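New house rules for tabletop robot arms are out for comment

I spent most of Sunday reading the draft good-practice guide from Trullenari, and I like it more than I expected to! It covers small two-arm benches, the kind a lab or a school can fit in a corner, and it's mercifully short. The first section is all about the gripper – how close the fingers may get to an object before the arm has to slow down, and who signs off on that distance. The draft wants wrist camera footage kept for 80 days, so anyone can go back and check an approach.

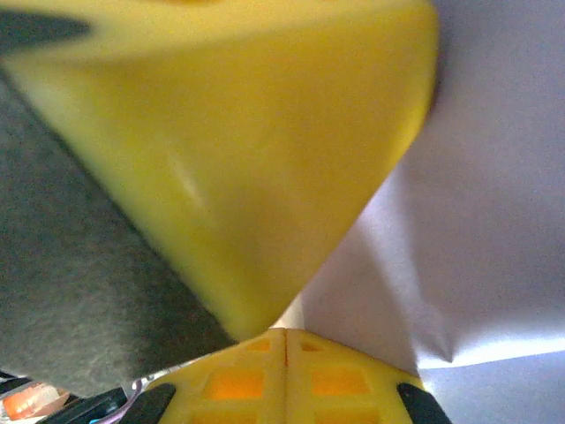 A wrist camera's close view of a yellow cone, with the gripper at the bottom.

The second section is where the arguing will start. If two arms share a table, the guide wants a written plan for the zone where both can reach, plus a speed cap of 40 millimeters a second inside it. Plunine, which sells bench kits to colleges, has already told members it thinks the cap is too low for sorting work. I can see their point (a slow arm is a dull thing to watch), but I've heard enough plastic crunch to side with the guide on this one.

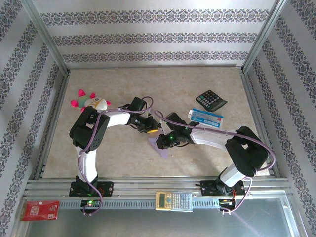
Cables get a page to themselves, and I was glad to see it. Every loose run has to be checked through the arm's full range of motion before the first job of the day, and again after 600 cycles. There's also a rule that the stop button must be in reach of whoever is running the bench, which my own shop got wrong for longer than I'd like to admit.

Mamum will host an open call on the draft at 3 p.m. this Sunday, and written comments are being taken through the end of June.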